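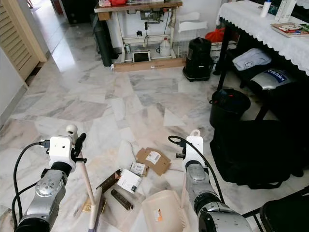
Broom, dustpan and a marble floor.

I'd been meaning to talk to Pascal Kleinschmidt ever since I moved into his building in December and noticed that the stairs were always, always clean. He's been cleaning for a living for 18 years, first at a hotel called the Brundden and now with his own little outfit, Stimska (six people, three vans, one very old coffee machine). So I brought cake and we sat down in his kitchen!

I started with the thing I fight about at home, which is vacuum or broom. "Broom first," he said, before I'd even finished asking. "On stone, a vacuum with a bad wheel will scratch, and then you're calling me for something else." He likes a soft brush and short strokes, and he can't stand people who flick at the end. "You flick, it goes under the fridge. Then it lives there."

His first boss at the hotel was a man named Valtteri Leinonen, who made him sweep the lobby before breakfast every day for a whole winter. "I hated him until spring," Pascal told me, laughing so hard he had to put his fork down. "Now I talk exactly like him. My daughter says so."

We got onto money, too. He charges 900 a month for a stairwell like ours, and he says people balk at it until they try doing it themselves. Vinegar came up (never on marble, please, he's seen what it does) and so did his bad knee, and the tenant on the third floor with the muddy dog, whom he adores.

I asked whether his own place is spotless. He looked over at the sink, which was full. "I clean here on vacation," he said, and cut himself another slice.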